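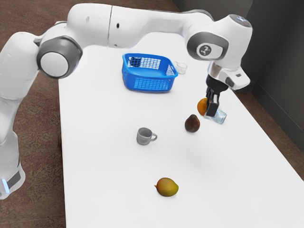 Anyone who has cleared a table with one hand while holding a phone in the other knows the problem our group studies: which thing do you pick up first? Most people grab whatever is nearest. So did our first policy in Bivimine, the simulator we use, and it was about as tidy as a teenager. The layouts that taught us most look like the one here, with an orange pressed up against a glass lying on its side, and the gripper coming down right over the pair of them. A mug standing alone in the middle of the table is a gift. Fruit leaning on glassware is where the trouble starts.

We ran 600 simulated tables in September, comparing two ways of choosing the order. "Nearest first" is what it sounds like. "Loosest first" picks the object with the most clear space on both sides of the fingers, then looks again before choosing the next. Loosest first cleared 78 percent of the tables without knocking anything over. Nearest first did worse, mostly by shoving round things into glasses.

Some of this carries over to a kitchen, where the hands are better and the attention is worse.

## Clearing up, loosest first

- **Start with the loners.** A mug with space around it comes off in one move and leaves you room for the awkward stuff.
- **Look again after every pick.** Things roll. The plan you made 2 objects ago is already old.
- **In a tight pair, hold the one that breaks.** Our gripper has no second hand for this. You do.
- **Put the basket down before you start.** Crossing the room with an orange under your chin is a method, but we haven't tested it.
- **Stand tipped glasses up last,** once there's nothing left to bump them.

Natanael Bragança tried the whole list at home after dinner and reports 4 clean plates, one chipped saucer and a spouse who would like him to stop narrating.

Real crockery comes next, on the bench at Hasico. We're buying the cheap kind.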